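Relatório de projeto – Boas práticas para tarefas de arrumação com garras manuais
Grupo de Automação Doméstica, Escola Técnica Danddale
Autores: Mpho Mokoena, Siyabonga Sithole e Nobuhle Mahlangu
Orientadora: Remedios Macaraeg

Quando começámos este trabalho, em maio, a nossa ideia era bastante mais ambiciosa do que aquilo que acabámos por entregar. Queríamos comparar estratégias de preensão, medir tempos, talvez até treinar qualquer coisa com os dados. A professora Remedios ouviu-nos com muita paciência e depois fez uma pergunta que nos deixou calados: se duas pessoas do grupo gravarem a mesma tarefa em casas diferentes, como é que sabemos que gravaram a mesma tarefa? Não sabíamos. Daí nasceu este relatório, que é sobretudo um conjunto de regras de trabalho, com a história de como chegámos a cada uma (e de algumas que deitámos fora pelo caminho).

A tarefa escolhida foi guardar talheres num cesto com divisórias. Parece simples, e foi por isso mesmo que a escolhemos, mas os talheres são objetos traiçoeiros: finos, parecidos uns com os outros, alguns brilhantes, e com o hábito de se cruzarem quando pousados lado a lado. Discutimos ainda usar um Furby como objeto de teste, sugestão do Xolani Fourie, colega do ano anterior que nos ajudou com a revisão. Ficou de fora, com pena de todos.

O protocolo, a que chamámos Berkska, tem na versão final nove regras. A primeira diz respeito à superfície: deve ser escolhida antes da sessão e mantida até ao fim, sem esticar nem trocar a coberta a meio. A segunda pede que o cesto fique do lado oposto a quem opera, com os talheres entre o operador e o cesto. A terceira trata da mistura de materiais. Quem só pratica com garfos de metal habitua-se a eles e depois estranha um pauzinho de madeira, e por isso pedimos pelo menos dois materiais diferentes em cada conjunto.
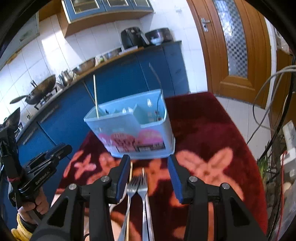
Cesto, garfos de metal e pauzinhos sobre a coberta vermelho-escura, com uma garra à frente e outra à esquerda do trabalho 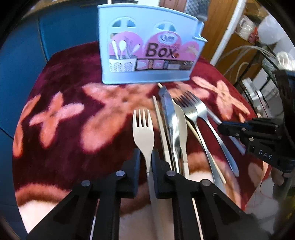

Caderno de Projetos Danddale, n.º 4, p. 9

As regras quatro a seis são as que deram mais conversa. A quarta estabelece que os dedos da garra devem estar abertos antes de se aproximarem do talher, e que a aproximação se faz ao longo do cabo sempre que houver espaço para isso. A quinta aplica-se ao trabalho com duas garras: uma executa, a outra espera afastada do cesto, e só trocam de papel quando a primeira tiver largado a peça. A Nobuhle defendia que as duas deviam poder mexer-se ao mesmo tempo, e ainda hoje acha que a regra é demasiado cautelosa – deixamos aqui registada a discordância, a pedido dela. A sexta proíbe corrigir um talher com os dedos a meio da gravação. Se uma peça cair, a sequência termina, anota-se a falha e recomeça-se com outra.

As três últimas são de registo. Cada sequência leva uma ficha com o nome do operador, a lista das peças e o resultado, preenchida logo a seguir e nunca de memória ao fim do dia. As falhas guardam-se juntamente com os sucessos. E ninguém avalia as próprias sequências, regra que adaptámos de um guia interno da oficina Ahn, onde o Siyabonga fez o estágio.

No total arquivámos 996 sequências. Muitas das primeiras não cumprem a regra sete, simplesmente porque ela ainda não existia, e preferimos marcá-las como anteriores ao protocolo em vez de inventar fichas a posteriori. Foi uma decisão um pouco dolorosa, mas a professora concordou connosco.

Quanto ao que faltou: o protocolo nada diz sobre a luz da sala, e devia dizer, porque o metal polido muda muito de aspeto ao longo do dia. Também não definimos o que conta como talher bem guardado. Basta estar dentro do cesto? Tem de estar no compartimento certo, com o cabo para baixo? Cada um de nós respondeu de maneira diferente, e só reparámos nisso quando trocámos as fichas para avaliação.

Agradecemos à professora Remedios, ao Xolani e às famílias que nos aturaram.

Versão revista entregue em 5 de agosto de 2021.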